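Section 4. Recording Cloth-Edge Demonstrations

This section of the Herketti Method Guide sets out how a demonstration is recorded with the hand-held gripper. The method follows the published Vonik protocol except where a note says otherwise. Operators should have completed Section 2 (Calibration) before starting.

4.1 Preparing the work surface

1. Clear and wipe the table. White cloth on a white table is the standard low-contrast condition.
2. Lay the garment with at least one hem free and facing the open part of the table.
3. Leave any hangers, straps or tags as they fall. Do not tidy them out of view.
4. Confirm that the overhead lights are on and that no direct sunlight reaches the table.

Caution: Keep fingers clear of the linkage whenever the jaws are moving.

4.2 Approaching the hem

1. Start the recording with the jaws fully open.
2. Bring the finger pads over the hem. One pad should be on the cloth side of the edge and the other on the table side.
3. Hold still for 2 seconds before closing. The training software uses this pause to mark the start of the grasp.

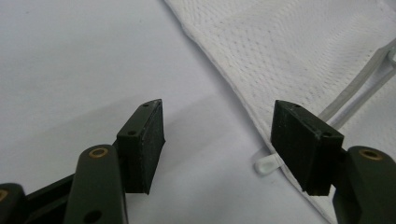 Erdős wrote in the comments to the draft of this section that two seconds felt too long, and that new operators tend to drift sideways while they wait. Would it not be better to let the software find the start of the grasp from the jaw width alone?

The pause has been kept. In the Hosance trial, 727 demonstrations were recorded, and policies trained on the set with a pause placed the pads on the hem more reliably than those trained without it. Drift can be reduced by resting the forearm on the table edge – the elbow should stay free.

4.3 Grasping and release

1. Close the jaws slowly until the hem is held. Do not press the pads into the table.
2. Lift the hem straight up, then lower it to the same spot.
3. Open the jaws fully and withdraw along the path of approach.
4. Stop the recording only when the jaws are open and at rest.

Note: A missed grasp is still a valid recording. Mark it as a miss and keep the file. Missed attempts are used to train the recovery step, and deleting them weakens the result.

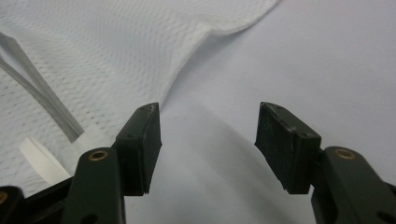
Between attempts, move the gripper to a new starting angle. The cloth itself may be left as it lies unless the hem has folded under. A full session consists of 50 demonstrations, after which calibration must be repeated.

4.4 Checking the recording

1. Play back the first and last demonstration of each session.
2. Confirm that both finger pads stay in view throughout.
3. Reject the session if the jaw-width trace shows gaps, and repeat the calibration in Section 2 before recording again.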